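News from the Sorneck bench

It has been a good long while since we had a proper update from the collecting side of the house, so settle in with something warm to drink. As most of you know, we have been building up our pile of examples for Dirkero, the learning system that is supposed to pick up tabletop chores by copying what people steer the arms to do. We call each example a "take," and every take is one small job, start to finish, with all the cameras running.

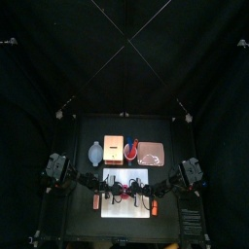
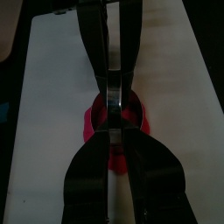
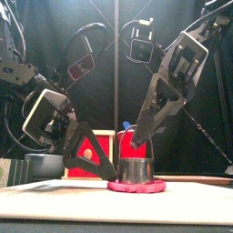
Two arms, one small table, and the household things we keep asking them to handle.

We closed out October with 1,233 takes saved, and we are very pleased with that, even if the plan we drew up in the spring was a touch more hopeful (plans drawn up in the spring usually are!). Of those, 184 have been set aside because the arms paused too long in the middle or the person steering lost the thread and started over. We are keeping them in their own folder for now. There is a friendly argument going on about whether a learning system gets anything out of watching a fumble, and we would like to try it both ways before we throw anything out.

The biggest change this season is how we lay out the table. Early on we were awfully tidy people, and every object went back to the same spot after every take, which made for lovely neat files and a system that got lost the moment a cup sat a hand's width to the left. Now whoever is resetting moves things around a little each time, turns them, swaps in something from the shelf, and sometimes leaves an extra object nearby that has no part in the job at all. It slows us down some, but the Duangkaew group tried the first batch of mixed-up layouts and asked us for more, so more it is.

We have also gone over to 2 people per shift, one steering and one resetting and writing the notes. Please do write the notes! One plain sentence is plenty, and "moved the cup onto the board" is far more use to the folks doing the training than "good one." Trade places whenever your hands get tired, and stop for a snack before you think you need it.

Our next goal is another 400 takes, mostly jobs where both arms have to work together, and then the whole set goes over to Surkent for the next round of training. If you have never steered before and would like to learn, the early evening shifts are the quietest and we are happy to sit with you through your first few. The sign-up sheet is on the door.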